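Open afternoon at the Pellstead building

We went over to Pellstead in April for the open afternoon, which ran from one until five. The building is an old Walczak warehouse on the Sokbridge road, split into units two years ago. Parking is behind the loading bay and there is room for 30 cars. We signed in downstairs and were given a floor plan and a sticker.

The ground floor is storage and a print shop. The print shop was running a job of 3,000 leaflets while we were there, so it was too loud to ask much. Upstairs are the offices, and the one we spent longest in was Prutel's.

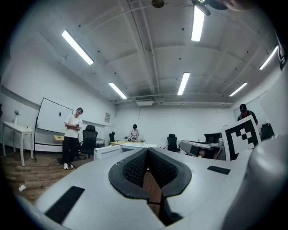

Rent on the upper floor is 1,615 a month for a unit of roughly 90 square meters, heating included, internet not. Prutel's room has been left fairly raw overhead, with the beams and pipes in view and fluorescent tubes for light. The floor is wood and the furniture is plain – white desk, black office chairs, a whiteboard on a black frame that could go anywhere in the room. The air conditioning unit is up high on the back wall. I would want a rug or two in there for the echo.

The shared kitchen is at the end of the hall. It has two fridges and a long table, and coffee is paid for by the month. The restrooms are on the stairs between floors, a bit of a walk from the far units.

Two units were still open when we left. The smaller one faces the road. Viewings are by phone, mornings only.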